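I moved to Widberg in February and have now spent most of a year learning how people here give directions. A thread.

Rule one: directions use only things that are gone. "Left where the Lurner shoe store was." The Lurner shoe store closed before I could drive.

Street names exist. There are signs and everything. Say one out loud and people look at you like you've quoted the tax code.

Rule two: distance is in minutes, and every distance is ten minutes. The post office is ten minutes. The state line is ten minutes. I've driven to the state line. Bring a snack.

"You can't miss it" means there's no sign, it's set back from the road, and the door is on the other side.

I asked a man outside Spanos how to get to the DMV. He closed his eyes first. Then he drove the whole route in his head, with pauses for the lights.

There are two Mill Roads. They don't meet. One of them used to be the other one. I've stopped asking.

Phone navigation is no help. Mine still believes in a bridge on the Ivinport side and gets short with me when I won't use it.

If two locals are present, you'll get two routes and then a debate about the left turn by the bank. You can leave at this point. They won't notice – I've tested it.

Last week a woman rolled down her window and asked me for the library. I heard myself say "go past where the old bakery was."

I've never seen the bakery. I couldn't tell you what they sold.

She thanked me and drove off in the right direction, so I guess I live here now.

Anyway, it's ten minutes.

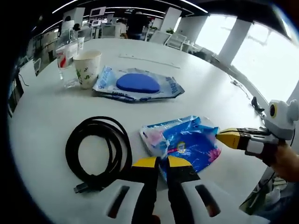

Blue and pink packet, white table. Thursday.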